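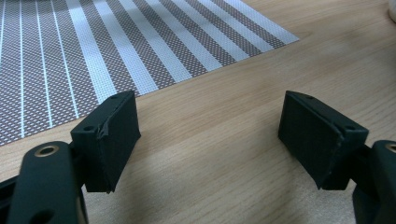
My sister-in-law says any table can be saved with a good wipe and a little oil, and she told me so twice while I was reading the instructions for the Ellden table care kit. She has since borrowed the kit. I would like it back.

The Ellden comes in a tin the size of a paperback and costs 29 dollars at Zamora, or 30 if you order from Citusis and want it to arrive in the same month. Inside are a bottle of oil, a jar of wax, two cloths and a leaflet that uses the word "nourish" more often than my doctor does.

The oil is good. It goes on thin, smells faintly of oranges, and took care of most of the pale rings left by a winter of mugs. One ring by the window stayed put, and I have started setting the pepper mill on it.

The wax is another matter. The leaflet says to buff until "a soft glow appears." I buffed from lunch until 4 p.m. and got a soft ache. A second coat the next morning did better, though the cloth sheds, and a dark sweater is a poor choice for the job.

I also own the Gisow spray, which is cheaper and takes no effort at all. It made the table shiny for an evening and sticky for a week. Place mats had to be peeled off it.

So, four stars for the oil, two for the wax, and one for the cloths. Old T-shirts work better. The tin is very nice and currently holds rubber bands, the rest of the kit being across town at my sister-in-law's.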